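Print this thread | E-mail this thread

3 Nov 2025

If you run Nundum as your password manager at work, check which version you have. Anything older than the September release writes the vault key to a log file in plain text.

We found it at Tallimberg while clearing disk space on a shared server. The log was 2 GB, so I opened it to see what was filling it up. The key was on line 50.

It only happens when debug logging is on. Debug logging is off by default, but the Pullamo installer turns it on and never turns it back off. That's how we got it.

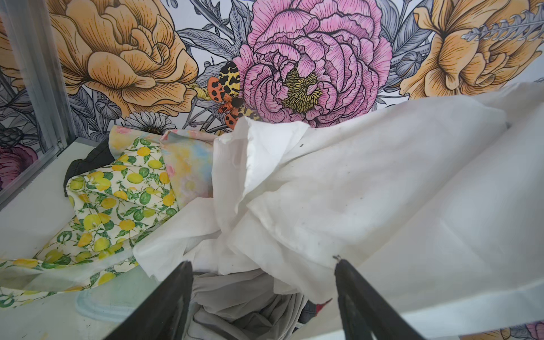 To check, open the settings file and look for the log level. If it says debug, change it to warn and restart the service. Then delete the old logs, including the copies in your backups.

Updating does not clean up the old files. You have to do that part yourself.

After that, change the vault key and every password stored in the vault. We had some 100 of them. It took two of us most of a day.

I can't tell you if anyone read our log. The folder was open to 10 accounts and we don't keep access records for it. We do now.

Reported to Pullamo as well. They replied that a fixed installer is being tested. No date yet.

Recent threads
Moving old mail off the Vincze server
Why we stopped sharing admin logins
Backups: what we keep and for how long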